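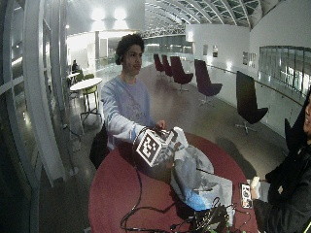 Over the past three weeks, a considerable part of my working time has gone to the collection phase of the Plollel project. Several colleagues at Dareck have asked for an account of how the examples are gathered, and it seems sensible to set one down on this blog, where it can be corrected as our methods change.

Plollel is intended to learn hand skills from people. The learning system receives recordings of a person carrying out a small task, together with the movement of the hand and fingers over the same period. With enough recordings of sufficient variety, it should be able to propose movements of its own. At present we hold 967 accepted examples. That number is modest, and the work of the spring is to increase it without lowering the standard at which an example is accepted.

Each session follows a written protocol, first drafted by Heledd Price and now in its fifth version. The wearer puts on the sensor glove, and the marker cube or plate is checked for a firm fit. The wearer then holds a flat hand above the table for a short calibration. Only after that does the task begin. A task is brief: pick up a bag, open it, take hold of a bottle, put an item away. The wearer is asked to work at an ordinary pace and is not told which grip to use.

We have moved the sessions out of the laboratory and into the public areas of the Watkins building. Recordings made in one room under one set of lamps taught the earlier model a great deal about that room. Round tables, dark floors, glass and changing daylight are less convenient, but they are closer to the places where the system will be expected to work.

Objects with moving parts have received particular attention this month. The head of a spray bottle requires the fingers to wrap and then to pull, and the pull is small. In the Zorncombe recordings, which we inherited from an earlier project, such movements were often lost entirely – the marker gave a good position for the hand, but the fingers had been recorded too coarsely to be of use. The present glove is a clear improvement in this respect. Its cable remains a restriction, and wearers are asked to report any task in which they felt it pull.

Soft items raise a different difficulty. A cloth bag never lies the same way twice, and we have stopped trying to arrange it. It is dropped on the table and left as it falls.
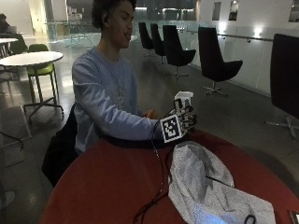 Review and acceptance

Every recording is reviewed by a person who was not present when it was made. An example is set aside if the marker is hidden for a long stretch, if the calibration has drifted, or if the task was changed partway through. Failed grasps are kept and labeled as such. Heledd and I disagreed on this point in March, and I have since come to accept her view.

The next version of the protocol will add 7 household objects and a separate form for left-handed wearers. I will post the revised object list once it has been approved.

Recent posts
Notes on Labeling Failed Grasps
What We Kept From Zorncombe
Calibrating a Glove Between Wearers
Moving the Sessions to Watkins

This site uses cookies to remember your preferences and to measure visits. By continuing to browse, you agree to their use. Manage settings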